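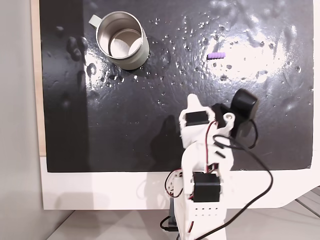 Gotas de agua sobre una superficie negra, al lado de una taza. Cada una va a lo suyo, pero todas han elegido quedarse redonditas.

¿Por qué las gotas son redondas?

Pregúntale a cualquiera cómo es una gota y te dibujará una lágrima: gordita por abajo y con un pico arriba. Así salen en los cuentos, en los mapas del tiempo y en las pegatinas. Pues las gotas no se han enterado. Las pequeñas que caen del cielo son bolitas, y las que se quedan sobre una mesa parecen bolitas a las que alguien ha sentado.

Para entenderlo hay que hacerse muy, muy pequeño y mirar de qué está hecha el agua.

Un montón de gente cogida de la mano

El agua está formada por piezas diminutas que se llaman moléculas. Son tan pequeñas que no las verías ni con la mejor lupa de tu abuelo. Y son muy cariñosas: cada molécula tira de las que tiene al lado y se deja tirar por ellas.

Las que están en el centro de la gota tienen vecinas por todas partes. Les tiran de arriba, de abajo y de los costados, y al final se quedan tan tranquilas. Las del borde lo llevan peor. Por dentro tienen muchas vecinas y por fuera solo tienen aire, que no da la mano a casi nadie. Así que tiran hacia dentro y la superficie de la gota se queda tensa, un poco como la goma de un globo. A eso los científicos le pusieron un nombre bastante serio: tensión superficial. Puedes soltarlo en la cena y ver qué cara ponen.

¿Y por qué una bola?

La gota quiere tener el mínimo borde posible. De todas las formas que existen, la que guarda más agua con menos borde es la esfera. El cubo tiene esquinas y la estrella es un desastre. El agua no ha estudiado geometría, pero le sale bien siempre.

Si la gota está apoyada en algo, su propio peso la aplasta. Por eso las gotas grandes se parecen más a una tortita y las pequeñas conservan mejor su forma. También la lluvia tiene este problema: cuando una gota crece mucho mientras cae, el aire la empuja desde abajo y la deja con pinta de pan de hamburguesa. Si crece todavía más, se rompe en gotas pequeñas. De la lágrima con pico, ni rastro.

Superficies simpáticas y superficies antipáticas

No todas las gotas se portan igual, y la culpa la tiene el sitio donde caen. Hay materiales que atraen mucho al agua. Sobre un cristal muy limpio, la gota se estira y se desparrama como un gato al sol. El papel de cocina es peor todavía: se la bebe entera.

Otros materiales apenas la atraen, como la cera. Allí la gota se encoge, se pone redonda y a la mínima echa a rodar. Las hojas de la col hacen lo mismo, y las plumas de los patos también, que para algo se pasan media vida peinándose con su propia grasa. Un pato empapado sería un pato muy enfadado.

Los insectos que caminan sobre el agua

En los charcos y estanques viven los zapateros, unos bichos de patas largas que pasean por encima del agua sin hundirse. Pesan poquísimo y tienen pelitos en las patas que no se mojan, así que la superficie se hunde un poco debajo de cada una y aguanta. A ti no te va a funcionar. Da igual lo deprisa que corras.

Haz la prueba en casa

Necesitas una moneda, un cuentagotas, un vaso de agua y un poco de jabón de fregar.

Pon la moneda en un plato y deja caer gotas encima, de una en una, contándolas en voz alta. Antes de empezar, apunta cuántas crees que cabrán. Casi todo el mundo se queda corto. Aisling Scanlon, que escribe estas páginas, apostó por 7 y llegó a 31. Sigue un poco dolida.

Fíjate en la moneda de lado: el agua forma una cúpula que sobresale por arriba y no se derrama. Cuando por fin se caiga, seca la moneda y repite la prueba con agua y jabón. Cabrán muchas menos. El jabón se mete entre las moléculas del borde y hace que tiren con menos fuerza, de modo que la cúpula se viene abajo enseguida.

Si te sobra agua jabonosa, haz pompas. Sueltas y flotando también acaban redondas, aunque soples por un aro cuadrado. Y luego seca la mesa, que las gotas serán muy listas, pero no se recogen solas.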